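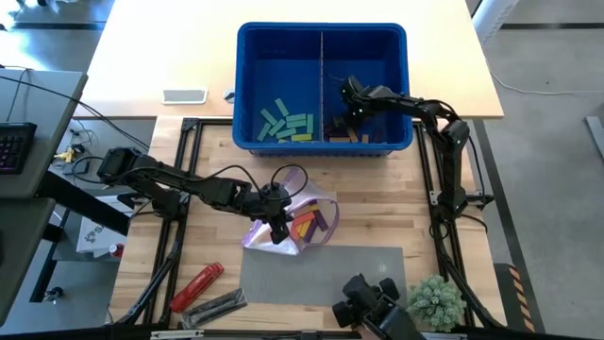
What Is Interest? Money Stuff for Kids

Wirnville Kids' Money Page
February 2019

You put money in a bank. You leave it alone. Later there's more in there than you put in. Weird, right? The extra bit is called interest.

Why does the bank pay you?

Banks don't just keep your cash in a drawer with your name on it. They lend a lot of it to other people. Say somebody in town wants to fix up a bakery. The bank lends them money and they pay it back, plus extra for borrowing. The bank keeps some of that extra and gives some to you. Kind of like rent – but for money.

How much do you get?

Depends on the rate. The rate is a percent. Percent means "out of a hundred." So 2 percent means two dollars for every hundred dollars, for one whole year.

Try it. You have $50 in savings. Rate is 2 percent. After a year you get one dollar. Now you have $51. Not a fortune, OK. But you didn't mow anything to get it.

Bigger pile, bigger extra. With $324 at the same rate you'd get $6.48 in a year.

Interest on interest

Second year is where it gets good. The bank figures out your interest on the $51, becuase the extra dollar is yours now too. So you get $1.02 this time. Two more cents! Sounds tiny. Leave it for years and years and it grows faster and faster. Grown-ups call this compound interest. Long word, easy idea.

It works the other way too

When you borrow, YOU pay the interest. Borrow $50 from a bank at 10 percent for a year and you pay back $55. Credit cards are borrowing. So are car loans. If somebody is slow paying a card back, the interest gets interest on it and the bill grows. Ouch.

Words to know

Deposit – money you put in.
Withdraw – take money out.
Rate – the percent.
Loan – money you borrow and have to pay back.
Balance – how much is in your account right now.

Something to try at home

Ask a grown-up to be your bank for a month. Give them a few dollars. Agree on a rate first and write it down!! Check your balance every week and write that down to. At the end of March, see what you've got.

Next time: what is a budget, and why does lunch money run out by Thursday.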